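Location Safety Checklist for Small Film Productions
Version used on the Gernthorpe shoot, with comments after the June inspection

This list is for short films and low budget features with a small crew. We filled it in two times at Gernthorpe, one time before the equipment came and one time on the first shooting morning. Under each point there is the result and, where I had something to add, a comment. Please forgive that some comments are long. I prefer to write too much than to forget it.

PART A - ARRIVAL AND ACCESS

A1. Address and nearest hospital written on the call sheet
Result: OK
Comment: The first call sheet had the address of the Blackwood office and not the location. Corrected before sending to the crew.

A2. Vehicles parked so that an ambulance can pass
Result: OK after correction
Comment: The grip van was standing in the lane. It was moved behind the barn. On the next visit the parking should be marked with cones before 7 a.m., when the van comes.

A3. Two ways out of every room where we shoot
Result: Not OK in the upstairs bedroom
Comment: The bedroom has one door and the window does not open more than a hand. We agreed to a maximum of 8 persons in this room, lights included in the planning, and no stands in front of the door. The number is written on paper and taped on the door frame.

A4. Stairs free of cases and cables
Result: OK in the morning, not OK after lunch
Comment: Lens cases were put on the third step "for one minute." Please don't do this, also not for one minute.

PART B - ELECTRICITY

B1. House circuits tested and labeled
Result: OK
Comment: The kitchen and the bedroom are on the same circuit. When the kettle is on, do not switch on the big lamp.

B2. Total load calculated for each circuit
Result: OK
Comment: The limit we gave ourselves for the bedroom circuit is 2,000 watts. The plan from the lighting department was for two lamps of 800 watts and one of 400, so exactly on the limit, and I was not happy with this. The small one was changed to a battery panel.

B3. Cables without damage, connectors dry
Result: One cable removed
Comment: The outer skin was open near the plug. It had tape on it from another production. Tape is not a repair. The cable has a red tag now and goes back to Stiment with the next return.

B4. Cables covered where people walk
Result: OK
Comment: Rubber mats in the hall and kitchen. In the yard we used the heavy ramp, but it must be turned with the yellow side up so it can be seen at night.

PART C - LIGHTS, STANDS AND RIGGING

C1. Sandbag on every stand higher than the shoulder
Result: OK indoors, two missing in the yard
Comment: The wind was weak in the morning, but at 3 p.m. it was quite strong. Bags were added.

C2. Safety wire on everything that hangs
Result: OK

C3. Hot lamps away from curtains, bedding and paper
Result: OK after correction
Comment: One lamp was too close to the curtain in the bedroom. I ask for one meter as a minimum, and more if the lamp burns longer than one take. The curtains there are old and have no fire treatment, as far as the owner knows.

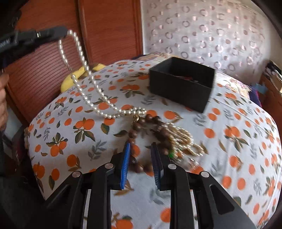

Printed sheet and wooden beads on the bed.

C4. Gloves available for changing bulbs
Result: OK
Comment: Only size large. Please order medium also.

PART D - SET AND PROPS

D1. Small props kept in a tray when not in use
Result: Partly OK
Comment: The tray was there but it was full of batteries. Small round things on the floor are a fall risk, especially on boards.

D2. Glass on set is known to all departments
Result: OK
Comment: The mirror in the hall has a loose hook. We took it down for the full shoot. It stands behind the sofa with a blanket over it - please do not sit against it.

D3. No real blades, and replicas locked away between takes
Result: Not applicable

D4. Smoke machine: fluid data sheet on set, room aired after each take
Result: OK
Comment: The Forix machine was tested in the kitchen only. In the bedroom we don't use smoke, because of A3. The smoke alarm was covered during the test and uncovered after. The person who covers it must sign in the log for both.

PART E - PEOPLE

E1. First aid box complete
Result: Eye wash expired
Comment: New bottle bought the same day. The receipt is with production.

E2. Fire extinguishers, one on each floor, inspection valid
Result: OK

E3. Safety talk held before first take
Result: OK
Comment: The talk took eight minutes. Two people from the makeup department came later, and it was repeated for them in the kitchen.

E4. Rest time between wrap and next call at least 11 hours
Result: OK on paper
Comment: On paper it was enough, but packing was not calculated and the camera assistants left much later than the others. The next call for them was moved.

OPEN POINTS BEFORE THE NEXT VISIT

Cones for the parking (A2)
Medium gloves (C4)
Answer from Stiment about the replacement cable (B3)
Second tray for small props (D1)
Mirror hook to be repaired by the owner, or mirror stays down (D2)

The filled list stays in the production folder, and a copy hangs inside the kitchen door.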